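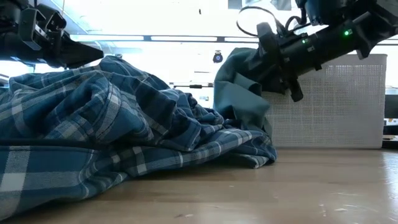

双腕キットって、結局いくらの仕事をしてくれるんですか。

洗濯物の山を崩して、一枚ずつ分けてかごに移すところまでです。きれいに畳むのは今のところ別料金、というか別ソフト。

答えてくれたのはSølve Forsbergさん。卓上用の双腕キット「Drellow」を作っているZokierの製品担当だ。以下、メモから急いで起こした。順番は話したとおりではない。

まず中身。アーム二本、グリッパ、カメラ、制御用の小型PC、ケーブル一式。机は付かない。「机はお客さんのを使います。クランプで留めるだけなので。ただ、天板が薄いと揺れますよ。そこはケチらないでほしい」。組み立ては説明書どおりなら48分、とのこと。自分がやったら倍はかかりそう。説明書は英語のみで、日本語版は準備中。

布の話になると急に早口になった。

「箱やボトルは簡単なんです。形が変わらないから。布は持ち上げた瞬間に別の形になるでしょう。シャツの袖が下のシャツに絡んでたり。柄物と無地が重なってるほうが、無地どうしよりまだ楽ですね」

濃い色どうしは？「苦手です。黒い靴下の山、あれはまだ見せられない」

同席したFirouzeh Yazdaniさんは導入側の人。クリーニング取次のAkbulutで、1月からDrellowを試している。感想はわりと辛口だった。

「最初の週は正直、人がやったほうが早いと思いました。今も早さなら人です。でも夜に動かしておけるのは助かる。朝来たときに山が減っていればいいんです」

困った点も聞いた。ボタンと飾り紐。グリッパの指先に引っかかる。一度、ブラウスの紐をくわえたまま止まっていて、外すのに手間どったそうだ。「サポートに電話したら、指先を交換してくださいと。交換用は別売りでした」。Forsbergさん、横で苦笑い。指先は消耗品の扱いで、目安は約900時間。現行ロットからは替えを一組同梱するようにした、と付け足していた。

保証は18か月。延長あり。ただし濡れた洗濯物で使った場合は対象外。取説のかなり後ろのほうに書いてあるので注意。

学習について。買ってすぐ使える動作は「つかむ」「持ち上げる」「移す」「広げる」の四つ。それ以外は自分で教える。手本を40回ほど見せれば簡単な動作なら覚える、という説明だったが、Yazdaniさんによれば「うちのかごに入れる動作は、もっとかかりました。かごの高さが違うだけで外すんですよ」。かごは低めで口の広いものがお勧めらしい。あと置き場所を変えないこと。床にテープで印をつけたらだいぶ良くなった、とも。

照明は？

「明るすぎる背景は避けたほうがいいです。窓に向けて置くと、カメラが布の縁を見失うことがある」とForsbergさん。ソフト側で直すつもりはあるが、時期は言えないそうだ。

音。うるさくはない、とYazdaniさん。「となりで電話できます。アームより換気扇のほうが気になるくらい」

他社と比べてどうか、とも聞いてみたが、そこは二人とも口が重かった。Forsbergさんは「部品を一個から売っているのがうちの強み」とだけ。価格表は問い合わせた人に送る方式で、サイトには載せていない。載せてほしいですけどね、こちらとしては。

最後にYazdaniさんに、買い取りますか、と聞いた。試用期間がもうすぐ切れるので。

「タオルとシャツだけの店なら即決です。うちは着物の小物も来るので、もう少しし様子を見ます。指先の値段も含めて」

Forsbergさんは着物の小物と聞いて、手帳に何か書いていた。

（聞き手・文：Katherine Agudelo）

ホーム　新着　インタビュー　製品レビュー　バックナンバー
お問い合わせ｜© 2019 編集部　無断転載はご遠慮ください｜ページの先頭へ戻る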